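How to clean a light gray table top without leaving streaks

By Stela Olteanu

A light gray surface looks easy to keep clean, but it shows every streak when the lamp is on. I clean mine in the evening, before I put out my sewing. It takes 11 minutes.

You need two soft cloths, a bowl of warm water and a little dish soap. Four drops are enough for a small bowl - with more soap you will only rinse longer.

First take everything off the table and brush the crumbs into your hand. Dip one cloth, squeeze it well and wipe in long lines from the back to the front. Do not make circles. Then rinse the cloth in clean water and go over the same lines again.

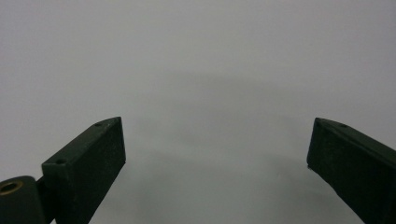
Plain light gray surface, with a soft shadow across the middle.

Dry with the second cloth at once, in the same direction. After this, bend down and look along the surface toward the window or lamp. A streak will shine a little. A shadow stays dull and its edge is blurred, so please do not rub at it as I did the first time.

For a sticky place, lay the damp cloth on it for four minutes and wipe again. Do not use a scouring pad.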